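**Ticket:** Follinent / grasp-labels / 300
**Component:** contact segmentation, Sadeghi pipeline
**Status:** resolved, one follow-up open
**Opened:** April 2024

**Summary**

Grasp onset labels on soft items fire late, and on some episodes never fire. Rigid items in the same batch are fine. The paper draft quotes onset error across all classes, so the table can't go out until this is fixed or the soft class is reported separately.

**Environment**

- Labeller: Clodent, main branch, default config
- Input: hand-held gripper episodes, household cloth subset, 1,877 episodes
- Width signal: from the gripper log, resampled to video rate
- Image features: crop around the finger pads, no depth

**Expected**

Onset marked at the first video frame where cloth is held between both pads.

**Observed**

Onset marked when the width signal goes flat. On cups and boxes the two events are close enough that it makes no difference. On towels and knitwear the fingers carry on closing after the fold is already between them, so the label lands well into the lift. Median lateness on the hand-checked set is 17 frames.

Reference still from one of the towel episodes, used when agreeing what counts as "held":
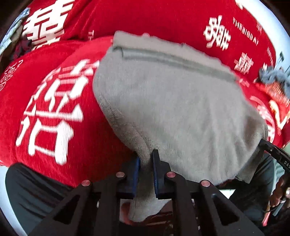
*Fig. 1. Grey towel pinched between the pads, counted as held. Red spread behind.*

**Log**

1. Checked time sync first. Video and width streams agree on the calibration claps. Offset is constant and already subtracted. Not a sync fault.

2. Replayed the bad episodes with the flatness threshold loosened. Onset moves earlier on towels but also starts firing on cups before contact. Reverted.

3. Replayed with the image branch only, width ignored. Better on towels, worse on anything close in colour to the pads. The blue pads are the reference for the crop, so a blue item confuses it. Grey on red should be the easy case, and mostly is.

4. Looked at episodes where onset never fires. In all of these the width signal drifts slowly for the whole hold and never meets the flatness test. Thick fabric keeps giving a little under load. The labeller reads this as "still closing" and gives up at the end of the episode.

5. Tried a two-stage rule: image branch proposes a window, width slope picks the frame inside it. Slope is compared with the free-closing slope from the same episode, so there is no fixed threshold. Works on towels at once. Still wrong on 4 of the hand-checked knitwear episodes.

6. Pulled stills from the knitwear episodes to see what the image branch was looking at.
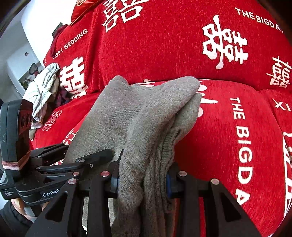 Background texture turned out to be the cause of the remaining errors. The image branch scores contact by counting strong edges that cross the crop and move with the pads, and it had been trained mostly on plain tabletops. A throw printed with white double-happiness characters and lettering such as "HAPPY WEDDING" puts high-contrast strokes all round a grey knit item whose own texture is fuzzy and low in contrast. The branch was tracking the print. When the gripper moved towards the sofa the strokes grew in the crop and the proposal window opened too soon, with the slope rule then picking the first small dip it found. The ribbed edge on the garment is the only strong line that belongs to the object, and the old crop gave it no extra weight.

7. Narrowed the crop to the strip between the pads and masked anything whose motion fits the background plane. Window proposals on the knitwear episodes now open where a human annotator would put them. No change on rigid items.

8. Full rerun of the subset. No episode is left without an onset. Median lateness on the hand-checked set is down to one frame. Two annotators disagree with each other by about the same amount, so there is nothing more to gain without better labels.

**Root cause**

Two faults, stacked. The flatness test assumes the object is stiff. The image branch assumes the background is plain. Either alone gives a small error – together they hid each other, and tuning one made the other look worse.

**Fix**

- Slope ratio replaces flatness threshold in Clodent
- Pad-strip crop with background-plane mask, on by default
- Episodes with no onset now raise a warning instead of being dropped from the results without a message

**Effect on results**

The old table dropped every episode with no onset, so the soft-item figures were better than they should have been. Numbers in the Sadeghi draft need replacing, including the ones in the abstract. The ranking of the methods does not change. The gap between the top two gets smaller.

**Workaround for anyone on the old release**

Set `onset.source: image` for cloth and leave rigid items on the default. Do not trust it over printed fabric.

**Open**

- Release labels are untested. The same stiffness assumption may be in the opening test, and I have not checked.
- The Kudness baseline uses its own copy of the flatness code. It needs the same patch before the comparison is fair. Split out as a separate ticket, due in June with the camera-ready.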